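Print
E-mail

About Zornness

Zornness makes and restores tabletops. Alper Duman started the company in a rented garage, refinishing kitchen tables for people on his street, and we still take in single tables from private customers. Most of the work today is for cafes, libraries and schools.

We have 2 product lines. Hemano is the lighter one, for homes and small offices. Ingvarsson is thicker and meant for rooms where the tables get moved and stacked all week. Both come in pale finishes only. We tried a dark stain for a while and dropped it – it showed every crumb.

Customers often ask if they can choose the grain. You can, within limits. Some tops have long lines running corner to corner, some have the looping oval figure that people call a cathedral, and plenty have both. Tell us when you order and we will put a few aside for you to look at.
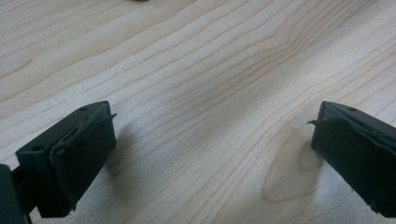 Our workshop

The workshop is on Storkbridge, behind the tire store. It covers 394 square meters, with sanding at the back and finishing at the front, where the light is better. There are 3 of us in the finishing room. Tops are sanded, wiped down, coated and left overnight, then sanded lightly and coated again. The finish is smooth and does not have a high shine. 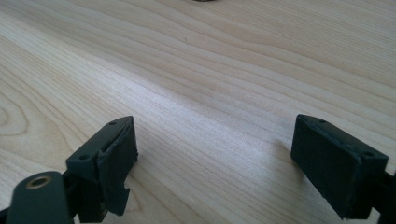

Last August we delivered our 1,000th top, to a school library. Repairs are still done by the same people who make the new ones. Bring the table in if you can, or send us a photo of the damage first – rings and shallow scratches usually sand out, deep burns often do not.

The showroom is open Tuesday mornings. Other times by appointment.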